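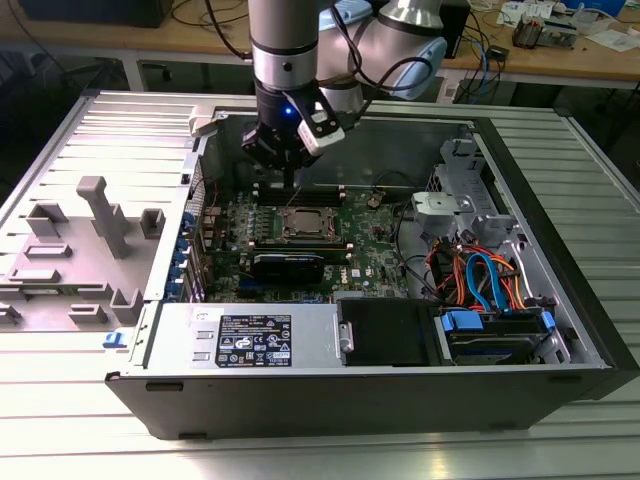 ホーム > 地域のニュース > くらし・リサイクル

使い終えたデスクトップパソコン187台、部品ごとに仕分けへ スクリドゲート作業所

2024-03-10
読了時間:6分

中古事務機器の回収と再整備を手がけるズニデント(Zunident)は、スクリドゲート(Skulidgate)地区の作業所で、企業から引き取ったデスクトップパソコン187台の分解と仕分けを始めた。使える部品は検査のうえで再整備機に回し、残りは素材別に分けて処理業者に引き渡す。作業は9月末までに終える予定だ。

187台はいずれも、設計会社アタナソフ(Atanasov)が事務所の統合にあたって手放したもの。タワー型が中心で、図面作成用に使われていた機種と、受付や経理で使われていた機種が混在している。引き取りの契約には、記憶装置のデータ消去と、消去証明書の発行が含まれる。証明書は1台ごとに発行し、本体の管理番号とドライブの製造番号を並べて記載する。

作業所に届いた本体は、まず外側のほこりを落とし、管理番号のラベルを貼る。次に横に寝かせて側面のパネルを外し、中の構成を記録用紙に書き込む。記録するのは、メモリの枚数と容量、拡張カードの有無、ドライブの種類と台数、電源ユニットの定格など。納入時の台帳も引き渡されているが、使用中に部品を交換した機体があり、台帳と中身が一致しないものは用紙の欄外に印を付けて別の棚に置く。

取り外しの順番は決まっている。最初に記憶装置を外し、その日のうちに施錠した保管庫に移す。続いてメモリ、拡張カード、CPUと進み、電源ユニットとケーブル類は最後になる。マザーボードは、検査に通ったものはケースに付けたまま残し、通らなかったものだけを外す。外したメモリは帯電防止袋に1枚ずつ入れ、CPUは仕切りの付いたトレーに並べる。ねじは長さと頭の形で分け、再組み立て用に取っておく。

手間がかかるのはケーブルの処理だという。電源ケーブルとデータ用のケーブルが狭い場所で重なっていると、ドライブの固定具を引き出すときに被覆を傷めることがある。ズニデントは手順書に、先にコネクタを抜き、ケーブルをケースの外側へ寄せてから固定具を動かすよう書き加えた。傷の付いたケーブルは再利用せず、銅線の回収に回す。

CPUソケットの扱いにも注意がいる。金属の固定枠を開けたままにしておくと、工具や袖口が端子に触れて曲げてしまうおそれがある。分解を中断するときは枠を閉じるか、樹脂の保護カバーをかぶせることになっている。端子が曲がった基板は修正を試みず、素材回収に回す。

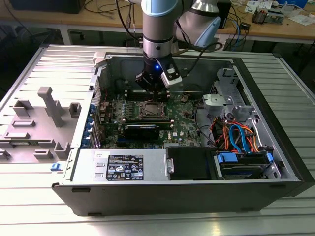

ラドカ・ヴァシッチ(Radka Vasić)さんは、台数よりも記録の正確さを優先したいとし、途中で用紙の記入を後回しにすると、どの部品がどの本体から出たのか後で追えなくなると話した。再整備機を受け取った側から問い合わせがあったとき、用紙が残っていれば同じ日に答えられる、とも述べた。

検査には、ズルコテン(Zurkoten)という名前の社内用ソフトを使う。メモリは16時間の連続試験にかけ、一度でもエラーが出たものは再整備機に使わない。電源ユニットは負荷をかけた状態で電圧を測り、冷却ファンの音も確認する。ファンに異音があるものは、ほかの数値が基準内でも外す。

ズニデントによると、作業所で扱ったパソコンは、開設からの累計で1,000台を超えた。これまでは小口の引き取りが多く、一度に187台が入るのは初めてとなる。保管場所が足りないため、未処理の本体は隣の倉庫に置き、必要な分だけを運び込んでいる。

再整備機は、ケースの内側を清掃し、熱伝導グリスを塗り直したうえで組み立てる。メモリは同じ容量のものを2枚組にそろえる。記憶装置は原則として新品に替える。消去を終えた元のドライブは、状態のよいものに限り、社内の試験機で使う。OSは販売先の希望に応じて入れるか、何も入れずに渡す。

販売の対象は地域の事業所と教室が中心で、個人向けの販売も予定している。価格は構成ごとに決め、作業所の入り口に掲示する。保証は動作不良に限られ、外装の傷や色あせは対象に含まれない。モニター、キーボード、マウスは付属しないため、購入する側で用意する必要がある。

個人からのパソコンの持ち込みは、アタナソフ分の仕分けが終わるまで受け付けを止める。電池を内蔵したノートパソコンは保管の条件が異なり、再開後も当面は対象外とする。ケーブルや周辺機器だけの持ち込みもできない。すでに予約を済ませている人には、作業所から個別に日程を連絡する。

再整備機の最初の販売分は、検査が済んだものから順に作業所の掲示で知らせる。電話での取り置きには応じない。

タグ:パソコン/リサイクル/再整備/スクリドゲート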